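Buff before you paint

Press-on nails used to come in one shape and last an afternoon. Kamol Srithong, who sells handmade sets under the name Radasau, says most of the complaints she gets still come down to preparation.

Her sets start as clear tips on plastic strips. She snaps them off and sizes them, then goes over each one with a buffer block until the shine is gone. Polish grips a dull surface. On a glossy one it peels at the edges, sometimes in a single sheet.

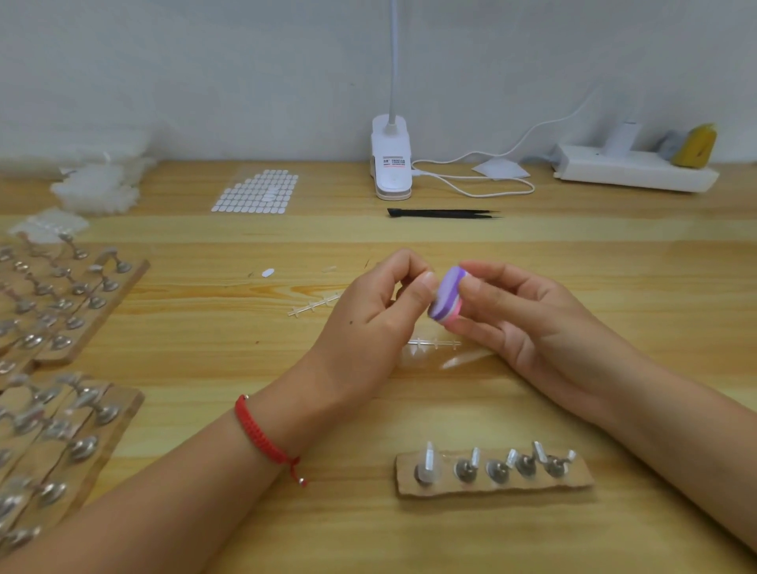
A full set takes her up to four hours, and the buffing is the part she refuses to rush. Small tips are awkward to hold, so she works with short strokes in one direction and turns the tip as she goes. The spot where it came off the strip gets extra attention – a leftover nub will catch on hair and sweaters.

For painting, the tips go onto little metal stands. Adhesive tabs are fine for a weekend. Glue holds longer but is harder on the natural nail.

Srithong made 132 sets last year, most of them almond or pointed. Square is coming back, she says, and she plans to add it in May.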